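Stendaritz Hand-Held Gripper: A Month on the Bench

I bought the Stendaritz gripper in January to record pick-and-place work for our packing line. It cost 731 dollars with one set of pads. Shipping took a week.

Setup

Assembly took 29 minutes with the hex key in the box. The manual is short and skips the step where you square the jaws, so do that before you tighten anything. The Clilel software loaded on the second try.

In use

The squeeze handle is light and the jaws close evenly. After 30 minutes my thumb gets sore. Aliki Vasilakis on the evening shift has smaller hands and had to move the handle in one notch, then had no complaints.

Grip

Flat, thin items were my main worry. We ship a lot of phone cases, and most of what I recorded was cases. The black pads press on the two sides and leave the back and the camera cutouts clear. Squeeze gently, as a soft case will bow.

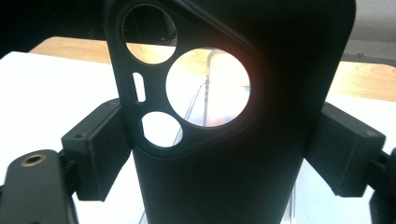 What I didn't like

Spare pads from Spanos are 170 dollars a set, which is too much. The carrying bag is thin and the zipper sticks. I emailed support about the bag and got a reply on Friday offering a new zipper pull.

Would I buy it again? Yes, at this price. If the pads wear out before summer I'll look at the Stomow.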